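To: Cell Maintenance mailing list
From: Equipment Coordination, Zurner Technical Centre
Subject: Re: Two-arm bench cell: cable dressing, covers and fingertip check

Colleagues,

Thank you to the Drametti site for the message quoted below. Equipment Coordination has reviewed the questions with the staff who look after the two-arm cell at Zurner, and our reply is set out underneath. Sites running the same bench layout are asked to read it before the July service period.

> On behalf of the Drametti site we wish to raise three matters concerning
> the two-arm bench cell.
>
> 1. Our wrist camera cable has failed twice at the same place, close to the
> plug. The present instruction says only that the cable should be "secured
> along the arm". Could a minimum loop be stated?
>
> 2. The fabric covers on our forearms are removed at each inspection. The
> fastenings are wearing and we would prefer to remove the covers less often.
>
> 3. We have no agreed method for checking that the fingertips close
> correctly. At present each operator uses his or her own judgement, and the
> entries in the cell log cannot be compared.
>
> We would be grateful for advice before the next service.

1. Camera cable

The present instruction is not clear enough and will be reworded. The cable must leave the camera without strain and must have enough slack for the wrist to reach both ends of its travel. It should then follow the outside of the arm down to the base. Ties are to be placed on the forearm only. A tie on the wrist cover pulls the cable tight at the plug when the wrist turns, and we believe this to be the cause of the failures at Drametti.

We do not intend to state a minimum loop as a single figure, as the two arms are not dressed in the same way. Staff should instead move each wrist slowly by hand through its full range with the drive power off, and watch the plug throughout. If the plug moves in its socket, more slack is required. 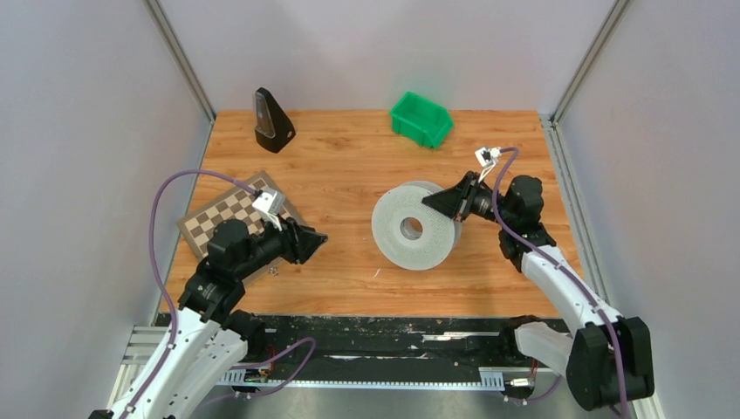
The same test should be repeated with the arms brought towards the centre of the table, where they work closest to each other. A cable which is well clear in the rest position may still catch on the opposite gripper. Please also look at the base of each arm, where spare cable tends to gather. It must be kept clear of the toothed strip at the front and must not lie where a forearm can come down on it.

2. Fabric covers

Drametti's request is accepted. Covers need no longer be removed at every inspection. They are to be removed at every fourth inspection, or sooner if there is noise, heat or stiffness at a joint. At the other inspections it is enough to check that all fastenings are closed and that the fabric is not drawn into a joint when the arm is folded. Worn covers should be replaced as a pair. Orders go through Lema in the usual way, and the cell number (ours is 129) should be quoted on the form.

3. Fingertip check

Zurner has used a simple wire test for some time and proposes it as the common method. It calls for a short length of thin insulated wire and takes 4 minutes for each arm. The steps are as follows.

Bring the arm to the table at low speed and open the gripper.
Wipe both fingertips with a dry cloth.
Place the wire between the tips and close the gripper at the normal holding setting.
Pull the free end gently, first upward and then to each side.
Open the gripper, move the wire a little deeper between the fingers and repeat. 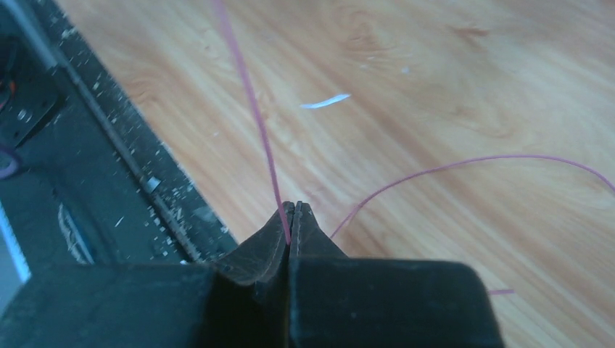 A pass requires the wire to stay in place at both depths without damage to its insulation. The colour of the wire is left to each site, although a strong colour is easier to follow on the wrist camera view. Pink wire shows up well against our pale wooden table, and the place where the closed tips pinch it can be made out without difficulty. Operators should look for a narrow, even line where the two tips meet. If the line opens to one side, the finger on that side is to be loosened, seated again and tightened before the test is repeated. Please enter the result as "pass", "pass after adjustment" or "fail", with the arm marked left or right.

The table must be cleared when the test is finished. White flecks had built up on our own cell along the strip beside the wood, and cleaning of that edge has now been added to the end-of-shift list. A soft brush and a vacuum should be used. Compressed air is not permitted inside the enclosure, as it drives small scraps under the covers.

The revised instruction will be sent to this list once the Guvon site has confirmed that the wire test suits its older grippers. Until then, sites may use the method above and should note in the log that they have done so. Comments on the wording may be sent to the list.

Equipment Coordination
Zurner Technical Centre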